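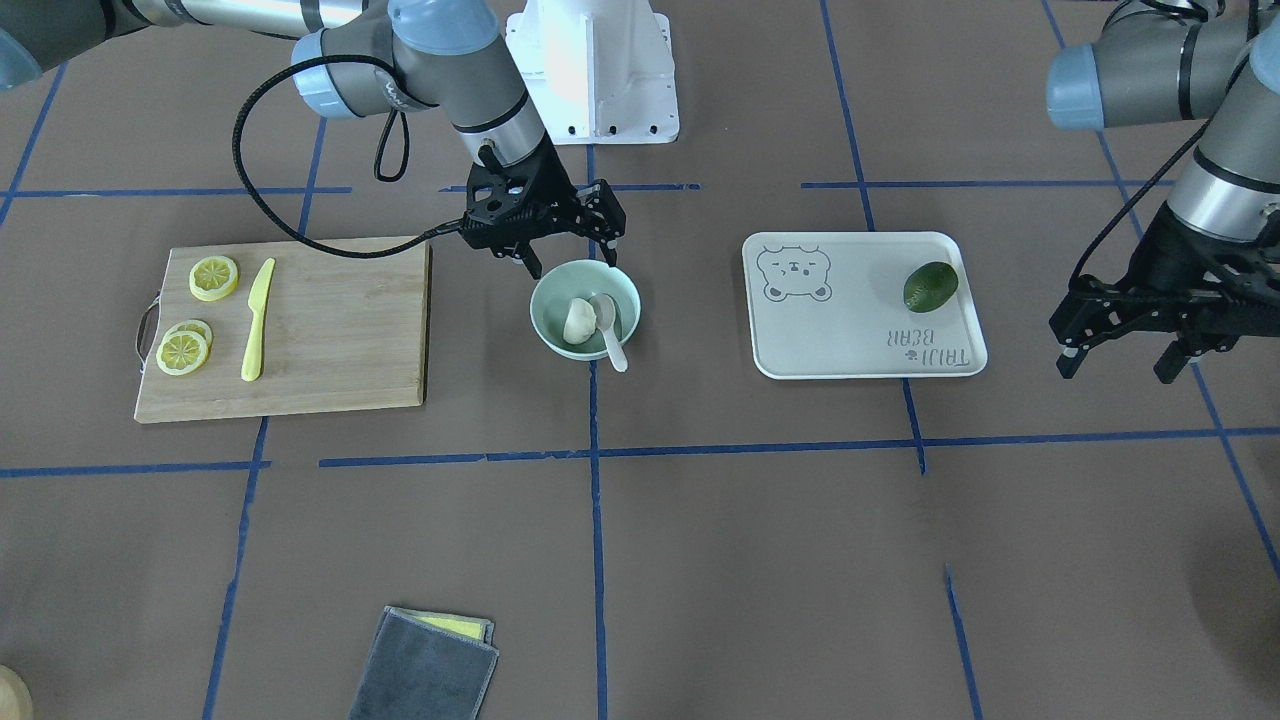
Equipment > Bench checks > Gripper comparison, two-arm table

Checked by: Itzel Huerta
Second reader: Eliseo Olvera
Month: October

1. Cables clear of the joints through full travel
PASS WITH COMMENT. The black cable on the right arm makes a wide loop before it comes back to the wrist. Clarkura says the slack is needed. Maybe, but I want it clipped before anyone raises the speed.

2. Finger screws tight, both grippers
PASS. Rechecked after 8 runs.

3. Paper flat, tape down
COMMENT. Faint wrinkles in the brown paper, and small gaps where the blue strips meet. Fine for placing things by eye. I would not measure from it.

4. Fingers clear the bowl rim on approach
OPEN. The right gripper comes down open, straight over the mint-green bowl, and the spoon handle sticks out over the front rim. The vendor sheet calls this an "easy" pick. Show me 9 in a row and I'll sign.

5. Test items suitable
PASS. Plastic knife and plastic spoon only. The lime on the bear tray is a fair test of a curved, glossy surface - the lemon slices on the board are a harder one, and the sheet doesn't mention thin items at all.

6. Grip force setting written down
FAIL. Two values in the log, no initials on either.

7. Stop button reached from both sides of the table
PASS.

8. Finger life
NOT CHECKED. The claim is 2,000 cycles without wear. We haven't run anything close to that, so it stays out of the Nivthorpe report.

E.O.: Agree on 4 and 6. Repeat item 1 with the left arm moving too.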